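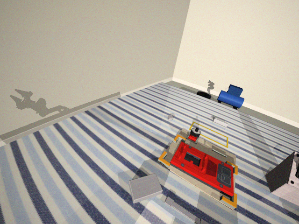 Sat 16 February. Mastering of the Cavdale album resumed in the morning, with the second side still to be leveled. The final mixes had been received from the Bromonska studio at 24 bits and were loaded without errors. A test of the playback position was made before work began, as the low end had sounded heavy on the previous visit. Readers of this notebook will know the problem: bass gathers where two bare walls meet, as in the corner shown, and a striped textile over the floor does little for anything below the voice range. The listening chair was therefore moved forward and the bass was judged again from there.

Track 2 required the most attention. The horn section masked the lead vocal in the second chorus, and a narrow cut was applied to the horns' stem. The vocal itself was left untouched. The timbales on the closing track were found to be sharp in the upper range and were softened slightly. The fade was lengthened at the request of the Nistor label, which also asked that the count-in be kept.

Vinyl: the pressing order stands at 2,000 copies. Lacquers are to be cut in April. The catalog number is 973 and must appear in the run-out on both sides; it was missing from the draft sheet and has been added.

Digital: the Drivero distribution form accepts only 16-bit files. Dithered copies were made and stored beside the masters. Title spellings, including accents, still need to be checked against the sleeve text.

Open: gap between tracks 4 and 5. Compare both versions on small speakers before the reference disc is sent.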